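The Lid Problem, or why I am still doing my own dishes

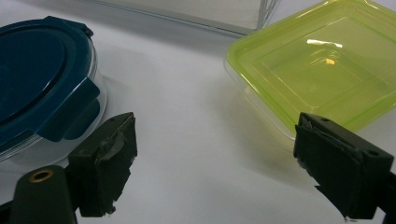
Every May I write an item on whether the machines are ready to take over the housework, and every May I get to write it between loads of laundry, so you can guess how it goes. This year I decided to stop asking about the whole house and ask about one drawer. Mine is the bottom one beside the stove, and it holds the food containers. If you have never had to explain to a houseguest which lid goes on what, consider the round glass one with the teal lid and the square plastic one with the lime lid. You or I would never mix those two up. A machine has to work out that one is glass and will be heavier than it looks, that the other is see-through plastic on a white table and is therefore hardly there at all, and that the teal lid has a flap folded down over the side that wants dealing with before anybody gets at the leftovers. Then it has to do something about it with two fingers.

I put all this to Lucian Iordache, who works on gripping hardware at Serkine, out in Nendotville. He was patient with me. He has evidently been asked about the dishes before, probably by his mother.

"Clear things are rotten," he told me. "Clear things on white are worse. You get the glare off the lid and a few thin lines where the edges are, and you have to decide there's a box in there somewhere." A person does this with a glance and a lifetime of having knocked over tumblers. The machine has had fewer years in the kitchen and wasn't raised near one.

Then there's the grabbing. People who don't follow this stuff tend to picture a robot hand as a hand. Most of the ones I've come across are closer to a pair of salad tongs with a good education. Two fingers, some rubbery padding on the inside, and the padding gets chewed up with use the same way the soles of your slippers do. Iordache says pads are the part of his job that never makes it into the presentation. They fray, they peel, somebody glues on another set, and a grip that was fine in the morning starts slipping by 3 p.m. I asked whether the fingers couldn't be made out of something tougher. He said yes, and then they'd be too slick to pick anything up.

I found this oddly cheering. My own hands are also not what they were.

So, can it do the drawer? Here is where I have to be fair, and I don't enjoy it. The answer has moved since last year. Picking a container up off a clear stretch of table and putting it down somewhere else is now a reasonable thing to expect, provided the container is not being difficult. Stacking a few of the same kind, same story. Bucur, the small outfit that supplies trays to a couple of the commercial kitchens near us, let me stand in a corner and watch their sorting station for a morning. It took trays off a belt and put them in racks. It did this without complaint and without stopping to read the back of a cereal box, so it is already ahead of my household in two respects.

But trays are all one shape, they arrive facing the same way, and if one gets dropped a fellow in a hairnet picks it up. I counted, because counting was the only thing I'd been given to do. Out of 100 trays, 13 needed the fellow. He didn't seem bothered. He told me that before the station came in he handled all of them, so from his side of the belt it was a very successful robot. The bookkeeping may look different from the owner's side, and I wasn't shown the bookkeeping.

Now take that same rig home. Nothing in my drawer faces the same way. There are rounds, squares, a big rectangular one that everything else gets shoved inside, and at least one lid that belongs to a container we lost in the last move. Lids snap, or they have flaps on the sides, or they're the soft sort you have to burp. Snapping one shut means pushing down hard enough to seat it and soft enough not to send the whole business skating across the counter, while something else holds the bottom still. I do it with the heel of my hand and a bit of swearing. Iordache says the pushing part is coming along. He was silent on the swearing.

I pressed him for a number, which is a rude thing to do to an engineer. He wouldn't say when I'd be able to buy something that empties a dishwasher, puts lids on leftovers and finds room in the fridge. He did offer that if I'd be content with a machine that did one of those, slowly, in a kitchen I kept tidy for it, I might be pleased inside of 10 years. I pointed out that a kitchen I kept tidy for it would already be tidy. He allowed that this comes up in meetings.

What struck me on the drive back was how much of the cleverness is being spent on arranging the world so the machine can cope. Same trays, same belt, same racks. On a shop floor that's good sense, and they were doing it for people long before robots showed up. At home it means throwing out the mismatched containers and buying a matching set. I could do that this afternoon for less than the price of a robot, and I'd get most of the benefit.

My spouse has, for what it's worth, put "sort container drawer" on the family Trello board. The card has been there a while. It has my face on it, and it has now been moved from "This Week" to "Soon" to a column simply called "Later," where it sits beside the eavestroughs and the thing with the garage door. As a piece of household automation, I'd say it works. It knows exactly what needs doing and who ought to do it.

A few of you wrote in after last year's item to say I'd been too hard on the robot vacuum. I've reconsidered. Ours still gets itself wedged under the chesterfield and calls for help in a pleasant voice, but it does the hallway very nicely and it has been on the job longer than the last 20 houseplants. If yours does stairs, I'd like to hear from you, and I'd like to see it.

Next month: whether it's worth repairing a toaster.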